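Vosleyフラッグフットボールスクールについて

ホーム > スクール紹介 > 私たちのこと

こんにちは。Vosleyフラッグフットボールスクールのページを開いてくださって、ありがとうございます。体験会の申し込みボタンだけ探しに来られた方は、上のメニューの「体験」からどうぞ。もう少しお時間のある方は、どうぞお茶でも飲みながら、ゆっくりお付き合いください。スクールの紹介文というのは短くまとめるものだと何度も言われたのですが、書きはじめるとどうしても長くなってしまうのです。

Vosleyは、小学生から大人までが通う、フラッグフットボール専門のスクールです。アメリカンフットボールと同じ楕円のボールを使いますが、タックルはしません。腰につけた布のフラッグを取られたら、そこでプレーが止まります。投げる、捕る、走る、そして次の作戦を仲間とこそこそ相談する。この「こそこそ」の時間がとにかく楽しくて、子どもたちはハドル(プレー前の短い作戦会議のことです)になると、急にひそひそ声になります。相手チームは二十歩も離れているのに!

スクールのはじまり

代表のディルウィン・ヴォーン(Dilwyn Vaughan)はウェールズの生まれで、子どものころはもちろんラグビー一筋でした。日本に来たのは英語教師としてで、最初は河川敷で同僚たちとボールを投げ合っていただけだったそうです。楕円のボールなら何でも同じだろうと思って買ったのが、たまたまアメリカンフットボールのボールでした。ラグビーボールより細くて、きれいに回転をかけて投げるのが難しい。その難しさにすっかり夢中になって、毎週末投げているうちに、散歩の親子が足を止めるようになり、「うちの子にも投げさせてもらえませんか」と声をかけられるようになりました。

はじめての練習会に集まった子どもは、わずか3人でした。きょうだい二人と、その同級生です。人数が足りないので、お父さんもお母さんも、通りかかった高校生まで入ってもらって、やっと試合らしい形になりました。フラッグは買えなかったので、手ぬぐいを裂いてズボンのゴムにはさんで代用しました。よく抜けるものと、まったく抜けないものがあって、そのたびに大げんかと大笑いです。

その後、ヘッドコーチのカリス・ゴフ(Carys Gough)が加わって、ようやくスクールらしくなりました。カリスは陸上の短距離の出身で、走り方を教えることにかけては本当に粘り強い人です。足が遅いと思い込んでいる子に、腕の振り方をひとつ直すだけでこんなに変わるよ、と一緒に何本でも走ります。ディルウィンが作戦の話を始めると止まらなくなるので、時計を見て「はい、走りましょう」と切り上げるのもカリスの役目です。

名前の由来

Vosleyという名前について、よくご質問をいただきます。地名でも人の名前でもなく、手ぬぐいの時代に子どもたちが使っていた作戦の暗号から取りました。相手に聞かれても意味がわからない言葉を、と考えたものだそうで、右の選手が大きく回り込んで長いパスを受ける作戦を「ヴォズリー」と呼んでいました。最初のうちはあまり成功しませんでしたが、声に出したときの勢いがよく、叫ぶだけで強くなった気がするので、そのまま看板になりました。作戦そのものは今も中学生クラスの教本に残っています。

クラスのご案内

現在のクラスは、小学生低学年、小学生高学年、中高生、おとなの四つです。

低学年クラスでは、まず追いかけっこから入ります。フラッグを取るという動作は、言葉にすると簡単ですが、走っている相手の腰に手を伸ばして布だけをつかむのは、なかなかどうして難しいものです。ボールもやわらかい小さめのものを使い、指の腹で縫い目にふれるところから始めます。低学年のあいだは、ポジションを固定しません。今日パスを投げた子が、来週は捕る側になり、その次は守りにまわります。

高学年になると、作戦カードを使います。図のとおりに走るだけでなく、自分たちで新しいカードを描いてもらいます。鉛筆で矢印を描いては消し、描いては消し、ときには矢印がコートの外へ飛び出している豪快な作品もあります。そういうカードも一度は必ず試してみて、どこがうまくいかなかったかを、描いた本人に説明してもらいます。教本に載っている作戦カードは現在38枚で、そのかなりの部分が歴代の子どもたちの考えたものです。描いた人の名前は、カードの隅に小さく入れてあります。

中高生クラスには「Trosus(トローサス)」という対外試合チームがあります。希望者が参加する形で、選抜テストはありません。平日の練習に加えて、週末に近隣のチームとの交流戦をおこなっています。遠征といっても電車で行ける範囲がほとんどですが、お弁当の時間まで含めて、選手たちはずいぶん楽しみにしてくれています。

おとなクラスは、実はいちばん声の大きいクラスです。お子さんの送り迎えをしているうちに我慢できなくなった方、学生時代にアメフト部だった方、運動は体育の授業以来という方。みなさん仕事帰りに集まって、一回のパス成功に、まるで決勝戦のような歓声を上げておられます。見学だけのつもりで来て、革靴のまま投げはじめた方もいらっしゃいました(次の週には立派なシューズを買って来られました)。

はじめてご参加になる方からは、持ちものや服装のご相談をよくいただきます。動きやすい服装と運動靴、飲みもの、タオルがあれば十分です。ポケットのついたズボンは指が引っかかることがありますので、できればポケットのないものをお選びください。お持ちでない場合は、ポケットをテープでふさいでから参加していただきます。
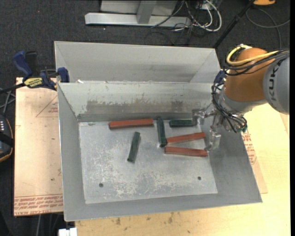
ヘルメットや肩の防具は必要ですか。

フラッグフットボールではタックルやブロックなどの体当たりを認めていないため、ヘルメットも肩の防具も使いません。マウスピースは希望される方のみご用意ください。

教え方のこと

私たちの練習では、最初の十分間、コーチがほとんどしゃべりません。グラウンドに着いた人から好きなようにボールに触って、投げたい人は投げ、走りたい人は走ります。学校や仕事で一日じゅう誰かの話を聞いてきたあとですから、体のほうを先に動かしてもらいたいのです。その間にコーチは一人ひとりの様子を見て、今日は少し疲れているな、先週の捕り方が身についてきたな、といったことを手帳に書きとめています。

技術のことで申し上げると、私たちがいちばん時間をかけるのは捕球です。派手なのはパスを投げるほうですし、どの子も投げたがります。けれども捕る人がいなければパスは一本も成立しません。胸より高いボールは親指どうしを近づけて、低いボールは小指どうしを近づけて。これを合言葉のように繰り返します。カリスは雨の日の室内練習でも、丸めた靴下を使って捕球の練習をさせます。ご家庭でもできますので、ぜひお試しください。花びんの近くではおすすめしません。

試合に負けたときのことも、少し書かせてください。Vosleyでは、試合のあと、自分以外の誰かのよかったプレーをひとつ言ってから解散します。相手チームの選手のことでもかまいません。大差で負けた日などは、みんな下を向いてなかなか声が出ないのですが、誰かがぽつりと「さっきの三番の人、足速かった」と言うと、そこから次々に出てきます。帰り道に相手の選手の走り方をまねしている子を見かけると、長いあいだこの仕事をしてきてよかったなあと、代表は毎回しみじみしております。

安心して通っていただくために

スポーツの場では、指導する側の言葉や態度が、思った以上に強く響くことがあります。Vosleyでは、どなり声による指導や、罰として走らせることをしていません。コーチが生徒と二人きりで部屋に入ることもありません。個別の話が必要なときは、ほかの人から見える場所でおこないます。

保護者の方はいつでも練習をご覧いただけます。事前のご連絡はいりません。また、コーチには直接言いにくいこともあると思いますので、外部の相談窓口をワナスリ相談室(Wannasri)にお願いしています。いただいたご相談は、相談室からお名前を伏せた形で代表に届きます。連絡先は入会時にお渡しするカードに書いてあります。カードをなくされた方は、受付にひとことお申しつけください。理由はおたずねしません。

暑い時期の練習についても、毎年お問い合わせをいただきます。給水は時間を決めて全員でとりますが、それ以外でも飲みたいときに飲んでかまいません。暑さの厳しい日は、予定を短くしたり、室内での作戦教室に切り替えたりします。変更のお知らせは、練習開始の二時間前までにメールでお送りしています。

グラウンドと道具

練習場所は、市の多目的グラウンドと、雨の日にお借りしている小学校の体育館です。グラウンドは土ですので、晴れた日が続くと風で砂が舞い、ボールも靴下もすっかり茶色になります。洗濯をしてくださるご家族のみなさまには、本当に頭が上がりません。

フラッグとベルトは、ドロノフ製作所(Dronov)という町工場にお願いして作っていただいています。手ぬぐい時代の苦労を話したところ、留め具のかたさを何通りも試してくださり、低学年の力でも抜けて、走っただけでは落ちない、ちょうどよいものができました。ベルトは練習のたびに貸し出しますので、お買い求めいただく必要はありません。

これまでのあゆみ

河川敷の小さな集まりから数えて、これまでに856人の方がVosleyの生徒として登録してくださいました。昨年の春の交流大会には、選手とご家族をあわせて300人近くの方が集まり、駐輪場があふれてしまって、ディルウィンが半日ずっと自転車の整理をしていました。せっかくの開会のあいさつも、自転車を並べながらメガホンで済ませるありさまで、あとでカリスにずいぶん叱られておりました。

卒業生のなかには、大学でアメリカンフットボールに進んだ人もいれば、まったく別の競技を始めた人、スポーツからは離れて絵を描いている人もいます。どの道に進んだ方も、ふらりと遊びに来てくださるのが何よりうれしいです。おとなクラスで、かつての教え子と元コーチが敵味方に分かれて走っていることもあり、このときばかりは先生の威厳も何もありません。

体験会と見学

体験会は毎月おこなっています。5月の低学年向け体験会は定員に達しましたが、おとなクラスはまだ空きがございます。お一人でも、お友だちやごきょうだいとご一緒でも、どうぞお気軽にお申し込みください。ボールに触ったことがない方がほとんどですから、ルールを覚えてくる必要もありません。

お申し込みは、体験ページのフォームからお願いいたします。二日たっても返信が届かない場合は、迷惑メールのフォルダをご確認のうえ、もう一度ご連絡ください。お電話は練習中に出られないことが多いのですが、留守番電話にお名前とご用件を残していただければ、その日のうちに折り返します。電話の向こうで笛が鳴っていたら、それは代表がグラウンドの端からかけているのだとお思いください。

それでは、グラウンドでお会いできる日を、コーチ一同心から楽しみにしています。

Vosleyフラッグフットボールスクール
代表 ディルウィン・ヴォーン
ヘッドコーチ カリス・ゴフ

最終更新:2022年5月26日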